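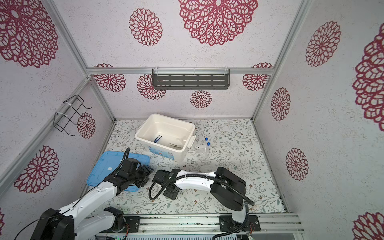 Does a patterned wall make a small room feel smaller? In the homes we studied it mostly did not, and the size of the pattern mattered a good deal less to people than how much plain surface was left for the eye to rest on.

Papers > Home Interiors > Pattern and Scale > Section 4

4. Large motifs in small rooms

We should say at the start of this section that we came to the question with the same belief most decorating manuals hold, and that we held it rather fondly. The belief is that small rooms want small prints. It was repeated to us by shopkeepers in Tromham, by paperhangers in Lockwood, and by a good many of the householders who were kind enough to let us sit in their box rooms and back bedrooms with a clipboard, and it seemed almost rude to test it.

The household survey drew on 3000 mailed forms, of which 2386 came back complete enough to use. Each form asked people to think of the smallest room they used every day, to tell us what was on its walls and floor, and then to mark how roomy it felt on a plain scale running from "very cramped" to "very open." We had worried that people would find this last item silly. Instead they wrote in the margins, and some attached extra pages, for which we remain grateful (the margins were typed up along with everything else and are drawn on freely in Section 5).

Of the usable forms, 534 described a small room with what we call an open large motif, meaning a big figure set on a light ground with space around it. Figure 4 shows the general type, with deep red mandala flowers in several sizes on a white speckled ground, along with a much quieter floor covering of thin vines and little blossoms. Rooms of this kind were marked as a little more open than those with small, close prints, and the difference held up when we set aside rooms with more than one window.

Figure 4. Red mandala motifs of mixed sizes on a white speckled ground, paired with a fine vine pattern on a pale floor mat.

The pairing of wall and floor turned out to be more interesting to us than the wall alone. Where both carried bold figures, people were far more likely to use words such as "busy" or "closing in." Where one was bold and the other faint, they tended to write about color, or about a relative who had chosen the paper, and hardly mentioned size at all. The Bradis pattern books, which we were able to read through in October, give very little advice on floors, and we suspect that much of the old rule about small prints grew up in houses where the floor was already doing a great deal of the talking.

There are limits to all this, and we would rather set them out plainly. People who dislike a wallpaper may well have covered it up before our form reached them, so the rooms we heard about are partly the rooms that survived. Renters, who often live with somebody else's taste, are thinly represented in Lockwood and hardly at all in Naranar. We also did not ask about ceiling height – an oversight we noticed only once the forms were printed – and a tall narrow room may carry a large figure quite differently from a low one. The follow-up visits in Tromham recorded height in every room, and those measurements are taken up in the next section.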